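Wivel hand gripper: new pads let go of round things

Asked by Khalil Azar
Dec 30, 2021

I look after a Wivel hand gripper, the kind you carry around and squeeze to record pick-and-place runs. It has two black jaws with a blue textured pad on the inside of each. The old pads had gone shiny in the middle so I replaced both with a new set from Cikel. I cleaned the jaws, stuck the pads on, let them sit overnight and started using it again the next morning.

Flat and soft things are fine. It picks up wrappers, tissues, a wooden block, cloth. Anything round is a problem. Small tubs and cups turn in the jaws as soon as I lift, and if they are lying on their side they squirt out forward before the jaws are closed. The old pads did not do this until they were nearly worn out.

The width reading also changed. With the jaws fully closed it used to read 0 and now it reads 3 mm. I don't know if that is related or if I knocked something. There is no play in the jaws that I can feel by hand, and the trigger moves the same as before.

I have not opened the housing yet. I would like to know what to check first before I take the trigger side apart, as I have only done that once and the return spring was a pain to get back in.

Marwan Matar

Probably bad pads. I had a set that was too hard and went back to the old ones. Try roughing them up with sandpaper, worked for me.

Comment from Jeanine Leemans: Please don't sand them. The texture is what does the gripping on smooth plastic, and once it is flat you are buying another set. If they came out of a fresh pack, wash them first. There is a film on them from the mold.

Comment from Khalil Azar: No sandpaper used. I did not wash them though.

Jeanine Leemans

I would leave the housing closed. What you describe sounds like pads plus zero, and both can be done from the outside.

Start with the film. Wipe both pads with isopropyl on a lint-free cloth, wait for them to dry, and wipe again. Don't soak them, it gets under the edge and lifts the adhesive. Dish soap also works but takes longer to rinse.

Then the reading. Three millimeters with the jaws closed most likely means the new pads are thicker than the old ones were. Yours had worn down in the middle, and the zero was probably set when they were already partly worn. Close the jaws on nothing, hold the trigger all the way in and set the zero again. On mine that is a long press on the side button until the light goes off. Do this after the pads are settled, so give them another night if you had to press any corner back down.

After that, check that the pads meet flat. Close the jaws slowly on a strip of paper at the tips and pull. Do the same near the base. The drag should feel the same at both ends. If the paper is tight at the base and loose at the tips, the pads are touching at the back first, and that will push anything round out of the front. That would explain your tubs shooting forward better than a slippery surface does.

If it is uneven, peel one pad and look at the metal under it. Old adhesive left near the base is enough to tip the pad. I scrape it with a plastic card and finish with isopropyl. If the jaw face is clean and the paper test is still uneven, then look at the pins on the jaws. One that has worked its way out a little lets that jaw toe outward when it is loaded. Push it back flush and see if it stays. If it doesn't stay it needs a new one, and that job does mean taking the jaw off.

Comment from Khalil Azar: Left pad had a ridge of old glue at the base. I scraped it and put the pad back. Paper test is even now and the zero is set. Thanks. I will wash the spare set before I use it.

Carla Aoun

Agree with Jeanine. I would add one thing for after the zero is done – don't test it on a bare bench. A hard surface holds a tub still for you, and a gripper that is a bit off will still pass. On fleece or a blanket the tub rolls and sinks a little, and you find out fast if one pad gets there first. Mix in some soft and flat items so you know you haven't lost those. I do 19 lifts and write down the drops. With good pads I get none, and if I see more than one I go back to the paper strip.

Open the jaws wide, come in low with one pad on each side of the tub, and close slowly. Watch whether it stays put or starts to roll before the second pad touches.
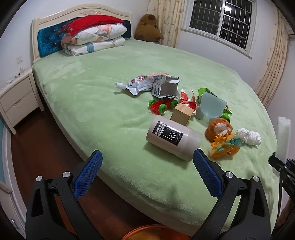
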